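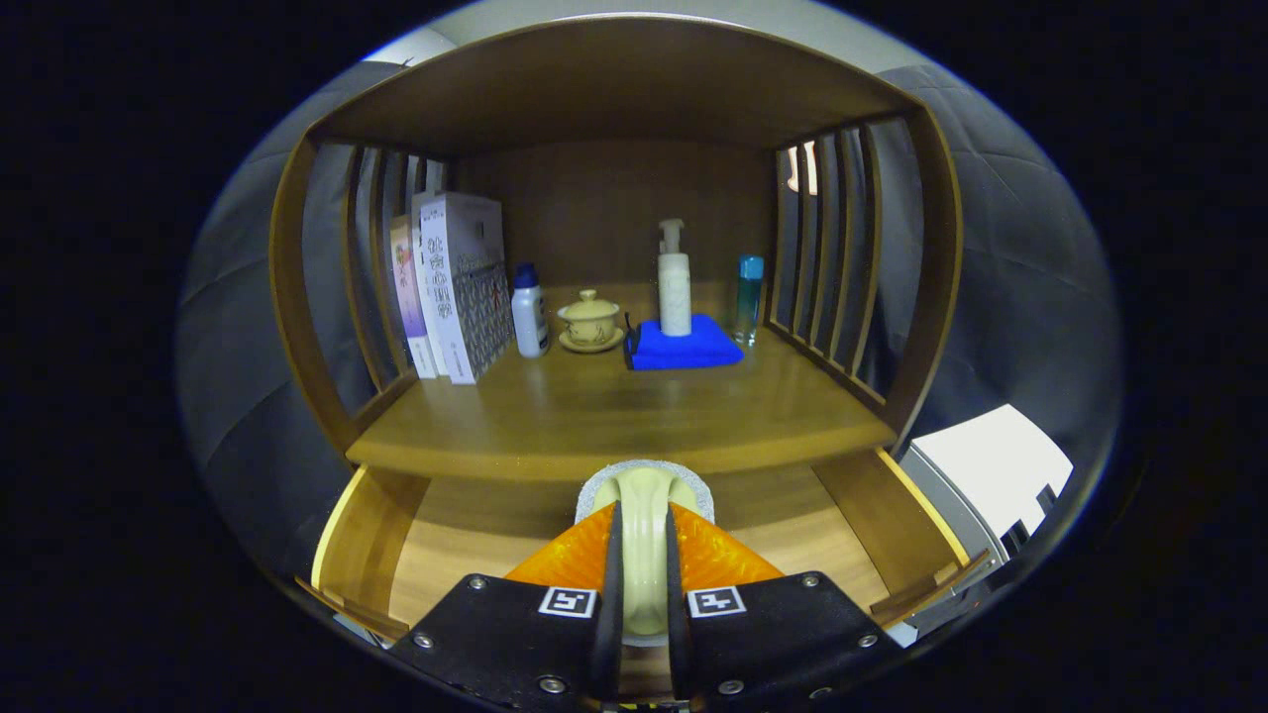
Danko Sideline Bench, 5 Seats

The Danko is a folding bench for American football teams. It is made by Allden and sold in our shop for the third season now. Five adult players in full pads can sit on it at the same time. For youth teams you can put one or two more, but please look at the weight table in the manual first.

Who buys it

Most of our customers are amateur clubs and high schools who play on a field which is not their own. Such a team must bring everything in the morning and take everything home after the game. A fixed aluminum bench is stronger, we do not hide this, but it needs a truck. The Danko goes in the back of a normal station wagon when the rear seats are down.

Frame and seat

The frame is steel tube with powder coating. The seat and the back are of heavy polyester fabric, sewn double at the places where the helmets and cleats make the most damage. Under the seat there is a net shelf for water bottles and gloves. Helmets do not fit in the net, for them please order the helmet rail (see below).

The feet are wide and flat, so they do not sink in soft grass. On artificial turf please use the rubber caps. They come in the bag and many owners of stadiums ask for them.

Colors

Black, navy, dark green and maroon are in stock. Other colors are possible from 20 benches. Printing of the club name on the back is done by Hetport and takes 2 weeks more. Send us the logo as a vector file, a picture copied from your web page is too small for printing.

Specifications

Seats: 5
Seat height: 18 inches
Folded length: 118 cm
Carry bag: included, with 2 handles
Rubber caps: included
Assembly: no tools
Use: outdoor, not for permanent installation

What goes with it

Helmet rail Jokoren. It hangs on the back of the bench and holds one helmet for each seat. It fits the older model of the Danko also, if your bench has the round tubes.
Rain cover. Transparent, closes with a zipper at the side.
Spare seat fabric. Can be changed at home, but you need a second person to pull it tight.

From our customers

"We have four of them for the home games. The boys throw themselves on the bench after every drive and the frame is still straight. The bag could be bigger, with cold hands it is hard to close." Margareta Moldovan, team manager

Care

Wash the fabric with warm water and a soft brush. No bleach and no high pressure cleaner. Let the bench dry open before you fold it, otherwise the seams will smell in spring. Store it inside in the winter.

Delivery and return

Benches in stock leave our warehouse in 2 working days. Benches with printing cannot be returned, only repaired or exchanged if there is a fault from production. Orders for the spring season with club printing should be with us before the start of April.

For questions about bigger orders write to Ľubomír Machala in the team sales department. Please tell him the number of benches, the color and the delivery address.

Prices checked 2018-02-07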